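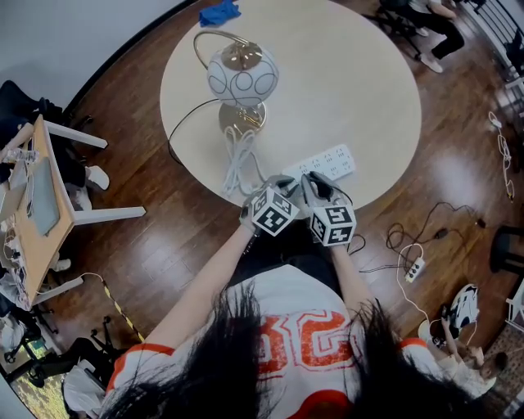

Lamp and power strip task, handheld grippers, head view.

Forum: Demonstration capture > Site rules and good practice
Thread: Mains cords on the work table and floor, draft rule set

owokeke
Mar 26, 2024
I am rewriting the cable section of our site rules for handheld gripper capture and would like comments before it goes to Garba Onyeka for sign-off. The attached is a normal station. The operator is at a round table with a lamp and a power strip, and there is a second strip on the floor to the right with a lot of black cable around it. Draft text:

1. The task strip on the table is never energized during a take. Its plug stays in view of the station lead.
2. The strip that feeds the equipment stays on the floor, outside the operator's standing area, and is not used as a task object.
3. No loose cable on the floor within 1000 mm of the table edge.
4. Gripper tethers are clipped at the forearm with enough slack for full reach across the table.
5. Hair below the shoulder is tied back.

Rule 3 is the one I expect arguments on.
Osaze

skellon_fb
Rule 3 cannot be met at most sites I have worked at. The tables are small, the operator walks around them, and the equipment feed has to come from somewhere. If you write a distance, people will measure it once and then ignore it. I would write it by function: no cable crosses the operator's path, and every cable that has to cross goes under a cover.

owokeke
A distance can be checked by a person who was not there when the station was set up. "Operator's path" cannot. I have had three station leads give me three different paths for the same table.

tamwike
Agree with Osaze on the number, but disagree with where it is measured from. Measure from the floor tape if the station has it. In your photo the tape runs diagonally and comes right in toward the operator, so the table edge and the tape give very different zones. Pick one and put it in the definitions.

Also, rule 1 says "never energized" but does not say how that is confirmed. Ours reads: "The station lead confirms by hand that the plug is free before the first take and after every break." It takes a few seconds and it goes in the log.

custodio.h
What is the task here? If the instruction is "plug the lamp into the strip," rule 1 is fine, the lamp simply does not light. If it is "plug in the lamp and switch it on," you lose the end state and the reviewers at Pringle will reject the episode. We had 5 rejected in one batch for this reason.

owokeke
Plug in only. The switch is a separate task and I would like to keep it that way.

custodio.h
Then say so in the rule. "Tasks that require a powered end state use a low-voltage supply approved by the site lead." Otherwise a station lead who wants the lamp lit will energize the strip and consider it reasonable.

owokeke
Taking that wording as is.

skellon_fb
On rule 5: tied back is not enough if the operator leans. A ponytail falls forward. In the posted view the hair hangs well down over the bottom of the image. It is a data quality point as well as a safety one. Suggest "secured so that it does not fall forward when the operator leans over the table."

tamwike
Seconded. I would keep the two reasons apart, though. Safety rules and image quality rules go to different reviewers at our site, and when they are mixed neither group owns them.

stinix_gb
Reading this from the equipment side. Rule 4, the forearm clip: please do not copy this without checking your tether length. With the clip too high, the cable pulls when the wrist rotates and the connector takes the load. With Stinix tethers we leave an open loop near the wrist and clip above it. The loop must not be able to reach the table surface at full wrist rotation. That is a two-minute check with each new operator.

The marker cubes need to stay clear of the loop as well. A cable passing in front of a cube face will degrade tracking, and the operator will not notice.

skellon_fb
A loop at the wrist is a snag point on exactly this kind of lamp. It has a curved arm over the shade. I would sooner have the cable flat to the sleeve.

stinix_gb
Flat to the sleeve is how we broke two connectors. Make the loop small.

tamwike
Could be settled by stating the requirement and leaving the method to the site: "The tether must not carry load at any wrist position and must not contact task objects."

owokeke
Good. Revised list so far:

1. Task strip not energized. Plug checked by hand before the first take and after every break, logged.
1a. Powered end states on approved low-voltage supply only.
2. No change.
3. 1000 mm clear of loose cable, measured from floor tape where present, otherwise from the table edge. Crossings under a cover.
4. Tamunoemi's wording. Clip and loop method moved to the setup notes.
5. Fulgencio's wording. Image quality clause moved to the capture guide.

skellon_fb
Still against the number in 3. Please record that.

owokeke
Recorded. Jemirham will trial the list at one station in April and I will post the deviations.

custodio.h
Does rule 3 cover seated staff and their chairs? Casters over a cable are a more common fault for us than feet.

owokeke
Not at present. Send me a line of text and I will add it as 3a.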